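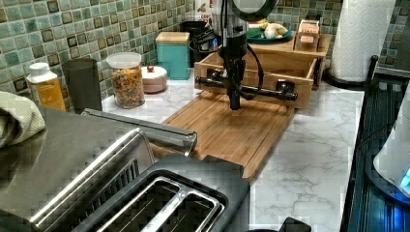 Countertop Organizing: Your Questions

Welcome to the Fotitz kitchen pages! These are the questions we get most about keeping a working countertop tidy, with answers as short as we could make them (we love this stuff, so some of them ran long). If you're new, start at the top. If you came for crumbs, skip down to the toaster.

Where do I even start?

Take everything off. Yes, everything, including the thing you never move. Put it all on the table, wipe the counter end to end, and then stand there for a minute and enjoy it! Now bring back only what you used in the last week. Most people stop well before the table is empty, and whatever is left over goes in a cabinet for a month. If you go looking for it, it has earned its way back.

How much of the counter should stay clear?

Enough for a cutting board plus your elbows. We like the board to live out, flat, in the spot where you really chop. A wooden board on a light marble-look counter is also just a lovely thing to see first thing in the morning.

What about everything along the back wall?

The back row is the best storage in the kitchen, so use it. A canister, a tall cup, a jar of cereal, a bottle you reach for daily: all of that can stand against the tile in a single line. One deep, please. The moment you start a second row, the first row becomes a museum.

Do my canisters have to match?

Not at all! A teal canister with a wooden lid next to a little pink container with a red knob makes us happier than a matching set ever could. If you want things to look pulled together, repeat one color twice. Teal canister, teal plate, done.

Clear jars or solid ones?

Clear for anything you run out of, and cereal is the classic case. You see the level dropping and it goes on the list before breakfast turns sad. Solid containers suit tea, coffee and anything that doesn't like light. And colorful cereal in a clear jar is basically decoration.

Is a wooden box on the counter worth the space?

This is our favorite question. An open, drawer-style box in light bamboo gives all your small loose stuff a single home, and you can lift the whole lot out of the way when you need to wipe. Ours holds clips, twine, the peeler, tea bags and a rotating guest. Keep it shallow. In a deep box the bottom layer is never seen again.

How do I look after bamboo?

Damp cloth, a drop of dish soap, then dry it right away with a towel. Don't soak it and don't put it in the dishwasher. A thin coat of food-safe mineral oil every couple of months keeps it from looking thirsty. Wipe off the extra after 15 minutes or it stays tacky.

Should I add a shelf or riser?

If you have the depth for it, yes! A low wooden shelf at the back gives you a second level without a single screw in the wall. We keep a small plate up there for whatever is halfway through being used, like half an onion, a peeled clove of garlic or the last knob of ginger. It stays in sight, so it goes into dinner instead of the trash. (Cut things shouldn't sit out all day, of course. Evening comes, plate goes in the fridge.)

Which riser do you use?

Several of us have the Plotier and like it a lot. A few readers swear by a plank on two upturned loaf pans, and we can't argue with that either.

My toaster sheds crumbs everywhere. Help!

Slide the crumb tray out once a week over the sink and tap it. Then pull the toaster forward and wipe behind it, where the real drift is. Unplug it first and let it cool. For stainless steel sides, use a barely damp cloth and go with the grain, then buff with a dry one. Fingerprints vanish and you'll feel like a genius.

Where should dish towels live?

On a hook or a bar, spread out so they dry. Lots of us drape one over the nearest appliance without thinking, and the toaster is usually the nearest. Make that one your habit to break, and never leave cloth on it when it's on or still warm. We keep two towels going, one for hands and one for dishes, in different colors so there's no debate.

Paper towels: upright or under the cabinet?

Upright holder, at the end of the counter, a good reach back from the burners. Upright wins for us because you can move it to the table for taco night.

How do I clean mosaic tile behind the counter?

Warm water with a little dish soap and a soft brush, working in small squares, then rinse and dry. Skip vinegar if your tiles are natural stone. Green and gray mosaics hide splashes beautifully, which is wonderful and also a trap, so run a cloth over them once a month even when they look fine.

Do labels help?

On boxes you can't see into, very much. Use big dark letters. Faint print on a white label might as well be blank at 6 a.m. Our Issa label sheet has 200 small labels on it and will outlast most kitchens.

How long does the daily tidy take?

Around 8 minutes, after dinner. Clear the board, return anything that wandered, empty the plate, wipe, hang the towel. Put on two songs and go!

Can I get a checklist for all this?

You can! The Medudetti checklist is one page, made to tape inside a cabinet door, and it's on our downloads page along with the bamboo care card.

I have a question that isn't here.

Send it through the form at the bottom of any kitchen page. We read all of them and add new answers every March.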